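Catégorie : Cuisine et atelier > Automatisation > Incidents et prévention
12 commentaires | 344 partages

Pince de préhension et denrées fragiles : conduite à tenir après un défaut de serrage

En avril, le service technique de Bavley a enregistré un défaut de serrage sur une pince affectée au tri des fruits. La consigne de force, remise à sa valeur d'usine lors d'une mise à jour, n'avait pas été contrôlée avant la reprise. Plusieurs prunes ont été écrasées et un opérateur a été légèrement pincé à l'index. L'incident figure au registre sous le numéro 524.

Il est rappelé aux utilisateurs les dispositions suivantes :

- Couper l'alimentation avant toute intervention entre les mors.
- Vérifier la consigne de force après chaque mise à jour, à vide puis sur un fruit ferme.
- Essuyer les patins avec un chiffon humide, sans solvant. Tout patin décollé est remplacé.
- Tenir les câbles et les chargeurs à distance des récipients contenant de l'eau.
- Jeter les denrées entrées en contact avec de la graisse mécanique.

Toute anomalie doit être signalée à Mme Stella Mohamedi, poste 1605, avant remise en service.
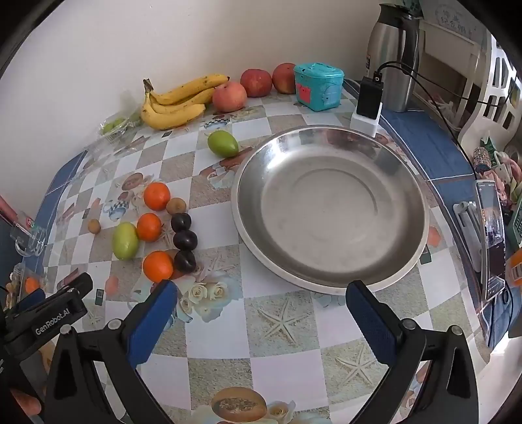
La remise en service est prononcée par écrit, après un essai mené en présence de deux agents.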